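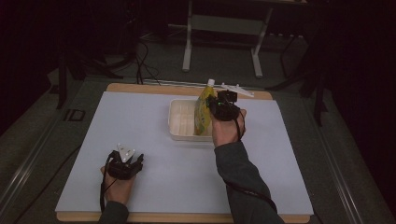
How far ahead do you need to book a hotel in Plostville if you're going in November? Two weeks was enough for me, and I had my pick of rooms on the quiet side.

I went for work, a two-day training at Dalolby, and added two nights at the end for myself. The company rate only covered the Steyn, so that's where I stayed the whole time. It's the big one by the river with the parking deck. 200 rooms, give or take whatever they closed for the remodel on the fifth floor.

Check-in was supposed to be at 3 p.m. and I got there at noon. The man at the desk, Kwabena Asante according to his tag, looked at the screen for a while and gave me a room on the seventh floor right then. No early fee. I had been ready to sit in the lobby with my bag for three hours, so that put me in a good mood for the rest of the day.

The room: king bed, desk by the window, a chair that was too low for the desk. The pillows were the soft kind that go flat by midnight. I asked for a firm one and it came up in ten minutes. There is one outlet by the bed and it's on the left, so pick your side accordingly. The shower had good pressure but the hot and cold are marked backward. The heater clicks when it comes on. I slept through it after the first night, but Tuva Boström from our group had a room near the elevator and asked to move because of hers.

Breakfast is included and runs until 9:30. Eggs, oatmeal, toast, two kinds of melon. The coffee is weak. There's a better cup across the street at a place that opens at 6 and takes cards only.

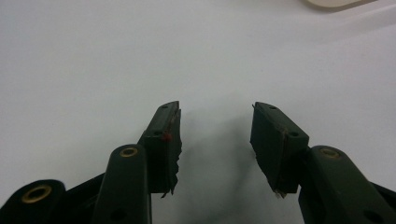 *Second afternoon in Plostville.*

A few words on points, which is why I started writing this post. The Steyn is part of Tilodico, and the sign-up page says you get 2000 points for your first stay. Mine showed 865. I called, and after a transfer I got Pravesh Mofokeng, who explained that the nights booked by my employer don't count toward the bonus, only the ones on my own card. The 865 was for my two personal nights plus the dinner I charged to the room. He said the full bonus would post if I booked one more stay before spring. I read the terms again after we hung up and it does say that, in the fourth paragraph.

So if you're mixing work and personal nights, ask for two separate reservations from the start. The desk will link them and you keep the same room. I had one reservation split afterward, and the parking charge ended up on both halves. They took it off, but it needed a second call.

Parking is the other thing - the deck is $18 a night and the lot behind the library is free after 6 p.m. It's a five minute walk. I moved the car there for the last night.

I'd stay there again for work. On my own money I would look at the smaller place up the hill that Roswitha Hamann keeps recommending in the comments. Roswitha, do they have parking?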